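The deposit returns to the high street
Print this article | E-mail to a friend
14 comments | 70 shares
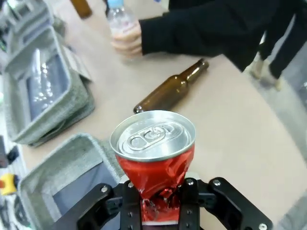
For most of the past generation, the residents of Vernach disposed of their drinks containers in whatever manner suited them. Glass went to the bottle bank behind the market hall, and cans went largely into the general bin. Since December, a refundable charge has been added to every can and bottle sold in the town, and shopkeepers report that customers have adjusted with little complaint.

The scheme is administered by Stultis, a non-profit body established by the district's retailers. It operates through 4 return points, the largest of them in the former Prirkus dairy, where older residents remember handing in milk bottles as children. Containers are sorted there by material and sent on in bulk. In its first full month the dairy site received returns from 659 households.

Petrică Iordache, who oversees the scheme for Stultis, regards the dairy as a fitting home. "People in this town understood deposits long before we arrived," he said. "My grandmother kept a crate by the back door and would not have dreamed of throwing a bottle away."

Smaller shops have raised objections. The Toma grocery, on the hill road, has a storeroom barely wide enough for two people to pass, and its owners were reluctant to accept sacks of empties beside the flour and sugar. Under a revised arrangement, premises of this size may direct customers to the nearest return point – a concession which the scheme's designers had at first resisted.

There remains the matter of unclaimed deposits. These are held in a separate fund, from which 300 litter bins along the river path are to be repaired or replaced. Some councillors would prefer the money to be spent on lower charges for traders, and the question will be put to the full council in the spring.

Collections from the hill villages begin next month, with a lorry calling at each village green at eight in the morning.

Contact us | Copyright, all rights reserved | Back to top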